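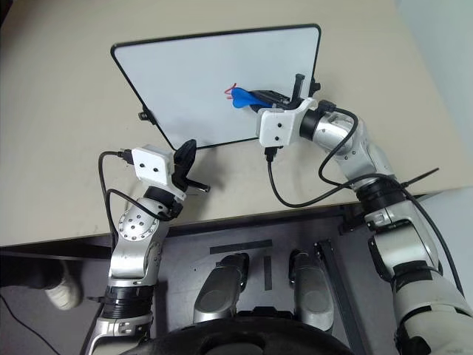

Nerwood, February

Right, I went to the open meeting last night on what the council should do with the supplementary schools, and I've got thoughts. Bit of a thread, sorry.

If you don't know them, these are the evening and weekend classes - language, scripture, some maths - that run out of halls and front rooms all over Nerwood and Tutside. Mine was above a carpet shop. I went from age 6 to 13 and moaned the whole way there every single time.

The council wants a register. Every class with more than 10 children would have to sign up, show its safety checks and let someone visit once a year. That's the plan in short, the long version is 300 pages and I have not read it all!

I thought I'd be against it. Then a mum from the Tutside end stood up and asked who she's meant to ring if she's worried about a class, and the whole top table just looked at each other. So yes, fine, have a register.

BUT. The fee. They want the same amount from a big place like the Kermani Centre (paid staff, own building, proper office) as from a retired teacher with a dozen kids and a kettle. Those small ones will simply shut, or carry on and keep quiet about it, and then what was the register for?

Also not keen on handing the visits to Florotura. They do the school meals contract. Why are they inspecting Arabic and Polish classes? I asked and was told it would be "looked at in the next round".

Best bit of the night was a lad in sixth form who said his evening class was the only place anyone sat down with him over his reading. He got a huge clap and went bright red, bless him.

Anyway, you can send comments in until the end of the month, there's a paper form at Nerwood library if you can't face the website (it logged me out twice). Put something about the fee even if you put nothing else.

Someone's asked if the Kermani lot spoke - they did, and they were against the flat fee too, fair play to them.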